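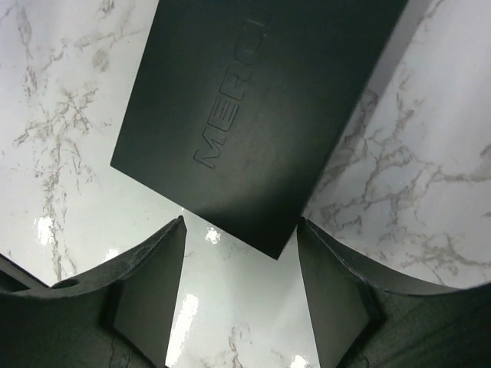 MERCI, pressed into deep green, against marble veining.

No ink. No foil. Just the word pushed into the surface in the same green as everything around it, so dark you'd call it black until the light comes across. Then the letters turn up.

Blind embossing is having a moment, and Edeltraud Kuhlmann is a bit cross about that. She has been doing it in Jirnberg for years. "People used to send it back," she says, one hand on the press, the other hunting for her glasses. "They thought we'd forgotten the colour."

Her workshop, Busell, is two rooms over a bakery. Smells of bread till noon, then machine oil. She turns out thank-you cards, lids, menu covers — 147 last month for one wedding, all in the darkest green she stocks. Three went in the bin. She kept one of those to show me and I couldnt find the fault.

Dark on dark is fussy. Press too lightly and the word dissapears, too hard and the edges crack. Capitals work best, thick ones. Thin script she won't touch, don't ask.

Hamdia Birhane buys from her for Ovix, the little stationery shop on Hagedorn. Prefers them to anything shiny. "You tilt it, you find the word, you smile. Gold does all that for you and then you're done." She sold 444 in December, mostly singles, plenty to people who came in for tape.

How to use one? Leave it alone, mostly. Pale table, marble if you have it, a lamp off to one side so the edges catch. No ribbon over the lettering. Write inside with a white pencil, or a silver pen if you must, and keep your thumbs off the front — matt dark green shows everything.

Kuhlmann is cutting a new plate when I leave. Danish this time, TAK, three letters. Quicker, she says, and goes back to the press.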